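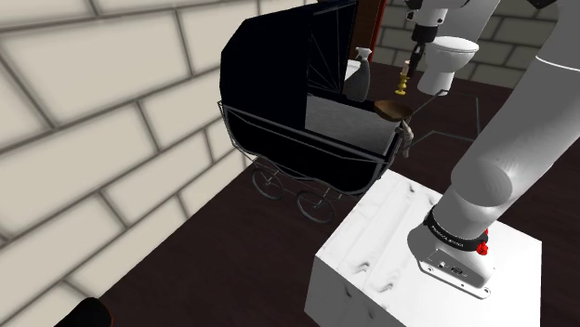 Lesezeit: 3 Minuten

Uriel Escobedo hat die linke Hand am Tisch abgestützt und führt mit der rechten einen Steuergriff, der kaum schwerer ist als eine Fernbedienung. Auf dem Bildschirm vor ihm senkt sich ein weißer Roboterarm. Escobedo arbeitet in Gekthorpe bei der Firma Redham, die Bewegungsdaten für Roboter aufzeichnet. Sein Arm steht an diesem Vormittag in einer Simulation.

»Ich mache die Aufgabe vor, und der Rechner schreibt mit«, sagt er. Aufgezeichnet werden die Stellung der Gelenke, die Öffnung des Greifers und die Bilder der simulierten Kamera. Aus vielen solchen Durchgängen lernt später ein Modell, die Bewegung selbst auszuführen. Ein Durchgang dauert bei Escobedo im Schnitt 29 Sekunden. Gelingt er nicht, drückt er eine Taste, und der Raum wird neu aufgebaut.

Die Räume stellt ein Programm zusammen. Es nimmt Möbel und Gegenstände aus einer Bibliothek und verteilt sie, ohne auf Gewohnheiten Rücksicht zu nehmen. So kommt es, dass ein schwarzer Kinderwagen mit Speichenrädern neben dem Sockel des Arms steht und weiter hinten eine Toilette. »Am ersten Tag schaut man sich das noch an«, sagt Escobedo. »Danach sieht man nur noch, was im Weg ist.« Ein hochgeklapptes Verdeck zum Beispiel verdecke je nach Blickwinkel genau die Stelle, an die man greifen wolle. Dann müsse er die Ansicht drehen, und das koste Zeit.

Gelernt hat er die Arbeit an einem echten Arm. Dort fasste er das Gerät direkt an und schob es durch die Bewegung. Das gehe leichter von der Hand, sagt er, man spüre den Widerstand. Am Bildschirm fehlt dieses Gefühl. »Wenn ich eine Schale zu fest auf eine Kante drücke, merke ich das erst daran, dass sie wegspringt.« Neue Kollegen griffen deshalb anfangs zu hastig zu. Er rate ihnen, vor dem Schließen des Greifers kurz anzuhalten.

Für die Auswertung ist Yoshinori Furukawa zuständig. Er sitzt im Stockwerk darüber und sieht die Durchgänge nur als Kurven und kurze Filme. Für das laufende Projekt mit dem Namen Gorkeck liegen ihm 222 Aufzeichnungen vor, 75 davon hat er aussortiert. »Die meisten waren nicht falsch«, sagt er. »Aber da hat jemand gezögert oder einen Umweg gemacht, und das lernt das Modell mit.« Escobedo hält dagegen, dass ein paar Korrekturen in den Daten bleiben sollten. Wer immer nur glatte Bewegungen zeige, bekomme einen Roboter, der nach einem Fehlgriff nicht weiterwisse. Furukawa gibt ihm darin zum Teil recht. Seit August behalten sie Durchgänge, in denen ein Gegenstand verrutscht und neu gegriffen wird, und kennzeichnen sie gesondert.

Strittig ist zwischen beiden auch, wie viel die Simulation taugt. Furukawa schätzt, dass sich Lage und Licht beliebig ändern lassen, ohne dass jemand umräumen muss. Escobedo stört sich an der Reibung. Holz und Metall verhielten sich im Rechner zu ähnlich, sagt er, und dünne Griffe rutschten ihm öfter weg als am echten Gerät. Im Herbst sollen zwei Arme in der Werkstatt hinzukommen, an denen dieselben Aufgaben noch einmal von Hand vorgeführt werden.

Ob ihn die Arbeit ermüdet? »Die Schulter, ja«, sagt Escobedo. Nach einer Stunde macht er Pause. Um halb elf legt er den Griff in die Halterung, speichert die letzte Aufnahme und trägt in die Liste ein, welche Durchgänge Furukawa sich ansehen soll.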